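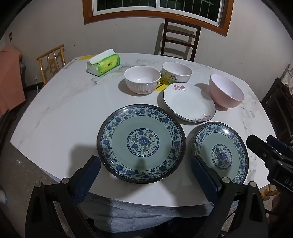
Mixed dishes on a small table: match them up or give up?

marblemouth
Joined August
Posts: 211

Okay, plate people, I need opinions. We moved to Prerndale and the kitchen has one decent cupboard, so everything we eat off has to earn its spot. I have the two blue and green floral ones with the dark rims (my favorites, I'd save them in a fire), then a plain white shallow one with pink flowers on the edge, then bowls that go with nothing. One is fluted with pink at the bottom, one is fluted with yellow and green and says "Dog" on it, and there's a deep pink one I eat noodles out of most nights.

My sister thinks I should sell the lot and buy a matching white set from Nouri for 143. I kind of hate that idea but I also hate how the table looks when people come over. What would you do?

teapot_jo
Keep them!! The blue and green ones are gorgeous and a white set would be so boring next to that marble pattern. I'd put the two florals at the two main seats and use the pink flower one for bread or fruit.

Justinas Liepiņa
I'm with your sister, sorry. I had a cupboard like that for years and nothing stacked. Fluted bowls inside smooth bowls wobble, and the shallow plates slid around every time I opened the door. Bought a plain set, never looked back.

marblemouth
The stacking IS annoying, I'll give you that. I've got paper towel between the florals right now so the rims don't rub.

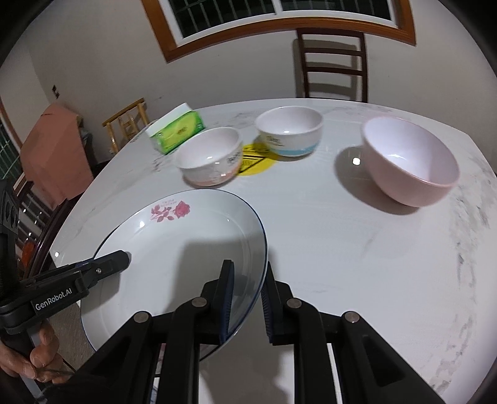 But the rose one I'd never part with either, it came from my grandmother's place along with a couple of the bowls, and I reach for it whenever there's cake. So that's already one more "keep" than I had when I started typing this.

Paora Kingi
Middle option: keep the plates, swap the bowls. Plates with flowers can all be different and still look like you meant it. Bowls are where it goes wrong. Groleck has plain ones that nest properly.

teapot_jo
Hard disagree, Paora. The Dog bowl stays.

Paora Kingi
Fine, the Dog bowl stays. The rest I'm not budging on.

Justinas Liepiņa
Or get a wire shelf riser and stop arguing. Nundel sells one, 300 mm wide. Measure the cupboard first, mine needed trimming.

marblemouth
Ooh, a riser could work, the shelf is 660 across so two would fit side by side. Florals underneath, bowls on top, rose plate standing up at the back. Going to try that before I spend anything on a new set. My sister can have the pink flower one if she wants it so badly.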